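Ticket 716 - Grip rule for glossy lids
Opened 2020-01-14 by Mark Anthony Sebastian, Geltwood cell
Status: open

The new handling rule says any jar with a shiny lid must be gripped by the base. Fine on paper. I'd like to see what it's based on, as the Tilmont note gives 13 trials and doesn't say which fingers were fitted. 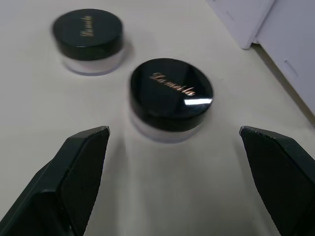 The rule also wants clear space on both sides before the fingers close, but gives no distance. Two operators will read that two ways. I've asked Herkix for a figure and got a link to the same note.

Until then I'm not signing it off. Reply due from Herkix in 10 working days.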